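Robotics club ticket log, Sutwood sim task (stack and place)

Ticket 18
Opened by: Nazmiye Ekinci
Assigned: Aníbal Flores
Status: open, see bottom
Priority: high, demo is in November

Problem: policy does ok on approach then goes odd once it's near the tan target. Happens on the club laptop and on the big machine in the lab. Wilson says his is fine but he's on the old branch.

What I've checked so far, quick notes as I go.

1. Wrist view
Pulled a few stills out of the replay viewer. First thing I noticed is how much of the picture the block takes up, red on top and pale underneath, nearly the full height. The tan surface is still there behind it but the arm has very little else to go on. Crop in the config is the default, havent touched it.

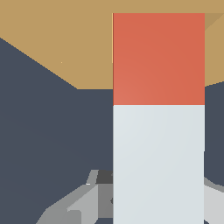 2. Outside view
Loaded the side camera to check the wrist one wasn't lying to me. Fingers, hand, pale block hanging low at the fingertips, bit of orange-red showing between the fingers, tan square behind. Looks plausible?? Nothing clipping that I can see. Render is fine so I've stopped blaming the renderer.

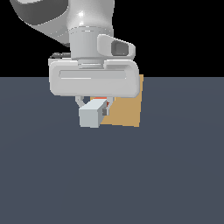
Do both cameras have to run at the same rate?
They do for this task. The loader pairs steps by index, so if one camera is set to 30 and the other to 6 you get pairs that don't belong together and no error message. Set both to 30 in the task file and restart the viewer. (Tomoyo)

OK did that. Mine were both 30 already. Checked Wilson's as well and same.

3. Target out of view
Might be the real one. There are stills where the wrist camera has the block and dark floor and no tan anywhere. If the policy wants to see the target all the way through, it can't. Aníbal thinks the training set has hardly any episodes like this, he's going to look. Milagros thinks it's the starting pose. I think both, probaly.

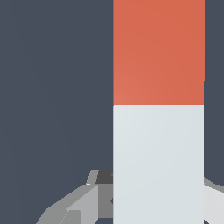
4. Start pose
Milagros Quintero here, taking over from Nazmiye while she's in class. Reset the start pose to the one in the Itavine handout and ran 300 episodes overnight. Less of the odd turning, still some. Log is in the shared folder under sutwood_pose2. Dont overwrite it please, Wilson did that last time and we lost the good one.

Also found that the randomiser for block rotation was OFF. No idea who or when. Turned it back on.

5. Gripper timing
Went through replays one at a time looking only at when the close command fires. In a few it comes before the fingers are lined up with the block, so the grip starts crooked and everything after is crooked too. Grabbed a still with the fingers open and the red block lying at an angle between them, nearer the left one. Compare against yours if you're seeing the same thing.

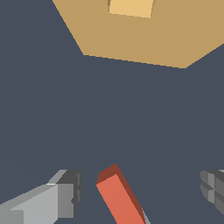 Wrist camera, step 5: fingers not yet closed on the red block

Aníbal 16:40
Looked at the training set. Wide wrist views are nearly all from the beginning of episodes, close ones are thin on the ground. Collecting more tonight with random start poses. Need someone to keep an eye on disk space, the Fledent drive is nearly full again.

Wilson 17:05
can delete my Apaza runs, don't need them. Moving to the new branch tomorrow so stop saying mine works

Nazmiye 17:20
Thanks. Before anyone retrains:
- pull latest, check rotation randomiser is on
- both cameras at 30
- pose2 start file, not the default
- delay on close command set to 6 steps (was 0)
- save to a NEW folder

Tomoyo 17:45
Ran 18 quick ones with the delay at 6. Crooked grips down a lot. Placing is still off to one side, same side every time, so that could be an offset in the target position and a seperate ticket. Will open one if it's still there after the retrain.

Status: leaving open until Aníbal's new episodes are in. Milagros has the login for the lab machine, ask her and not me.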